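Friday night, kids asleep, tea gone cold

July 19, 2019

Right. Quick one because I said I'd post before the long drive and I've still got the esky to find.

So the hallway cupboard. If you've been reading a while you'll know about the hallway cupboard. It got a mention back in October when the shelf came down on the vacuum and I said I'd deal with it over summer. Did not deal with it over summer. Stuck the shelf back up with the wrong screws and shut the door.

Then on Tuesday the wall plug went again. Heard it from the kitchen. Big slow slide, then a thump, then the iron rolling down the hall by the sound of it. Went and looked. Shut the door. Had a biscuit. Opened it again.

Everything out on the floor then. Took most of the evening. Doonas from the old flat in Gedach, one of them still in the zip bag with the receipt. Beach towels gone stiff. A sleeping bag missing its bag and a bag missing its sleeping bag, not the same brand, I tried. Picnic rug with half a lamington in it, I think it was a lamington. The good torch!! Been looking for that torch since the blackout.

Aranka came round to help, by which I mean she sat on the bottom stair with a cuppa and held things up. She's ruthless. She moved house twice in one year and reckons it cured her of owning anything. "When did you last touch this" over and over. The fondue set, gone. The second fondue set, also gone (wedding, both of them, different aunties). I dug in over the camp stove and she let me have it but she wrote it down.

Her big thing is no sorting into piles on the carpet. Piles creep. By the time you've made a sandwich the keep pile has eaten the op shop pile and you're back where you started. You want a container with sides, a proper big one, and everything you can't decide on goes in there and stays put till you do it one by one. 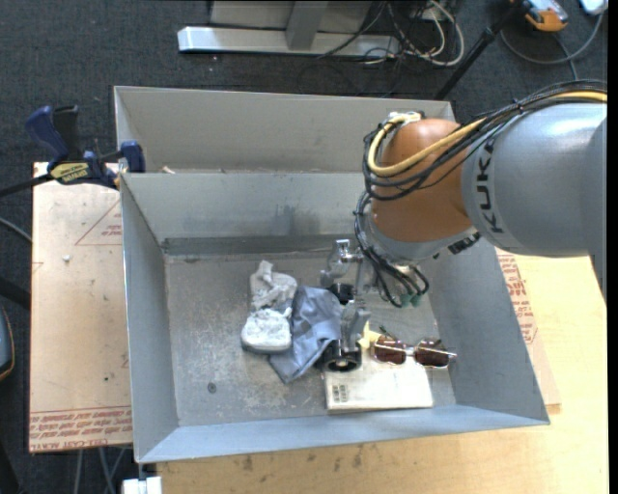
The undecided stuff is what kills me every time. Big things are easy, a doona is a doona, you want it or you don't. It's the dregs. A cloth thats not quite a tea towel and not quite a rag. Something lumpy and crumpled at the bottom you have to pick up to know what it even is. Flat white box, no idea, could be a book, and sunnies sitting on top like they've been put down for a second. You know the sort of lot I mean, a few bits and pieces in a great big grey metal bin and somehow it still takes longer than the linen did. Aranka's rule for those is one hand, one thing, don't reach for the next until the first has got a home. I hate that it works. I was grabbing three at a time and just moving them from one end of the hall to the other.

Cloths, by the way. I own so many cloths. Where do they come from. Half of them I'd swear I've never bought. Kept the thick ones for the car, cut up the flannelette for the shed, and the rest went in the bag for the Grivside animal shelter, they take old towels and sheets but NOT pillows, ring first if you're local, the lady on the desk was lovely but firm.

Sunglasses too. Two pairs in the pocket of a raincoat, one pair in a gumboot. All scratched to blazes from being chucked in with keys. Attila says keep one in the glovebox and bin the rest. Attila has lost every pair he's ever owned so I don't know that he gets a vote. They've got a hook now, inside the cupboard door, with the dog lead.

Shelf itself. OK so this is the bit my brother-in-law asked about so I'll put it down properly.

Took the old shelf right out. The board was fine, it was the wall, plaster crumbling like stale cake round the old holes. Moved the brackets over to where the studs are (found with a magnet on a string, the stud finder beeps at everything including me). Proper long screws this time. Then a second shelf lower down, shorter, so the vacuum stands under it with its hose up. The man at Maluleke Hardware cut the board for nothing because it was an offcut, so that was my whole spend on timber, zero dollars, very pleased. Spent it on a meat pie next door.

Painted Wednesday. One coat. It needs two. It's the inside of a cupboard.

Then what goes where. Top shelf, camping. Not the tent, the tent is too heavy and I'm not having that on my head. Tent's on the floor at the back. Lower shelf is bedding for visitors, sheets folded inside their own pillowcase so the set stays together, Aranka again. Iron on the left. Torch on a nail at eye hight where I can find it in the dark. I've been out to check it three times.

Still no home for — the extension leads, the box of candles, Mum's tin of buttons. The buttons can't live in there with the paint smell and they can't go in the kitchen because of small people with noses. They're on top of the fridge for now. Which is where everything ends up on its way to nowhere, I know, I know.

Op shop run was yesterday. Around half the boot. They were closed. Course they were, I'd read last year's hours off the window from the car. So it's all still in the boot and we're leaving at six tomorrow for Irkari with four people and a dog to fit in around two fondue sets. Attila has suggested we could just take one and use it. Not speaking to him at the moment.

If anyone's done that thing with the tension rod for hanging spray bottles, does it hold? The cupboard's narrow and I've got a spare rod from the bathroom. Comment or text me, reception's patchy up there but it comes good near the jetty.

Packing list is on the bench, esky is not where I left it, and somebody's crying upstairs so that's me. Back Thursday. Will do photos of the finished shelf once the second coat's on. Or the first coat's dry and I've given up on the second.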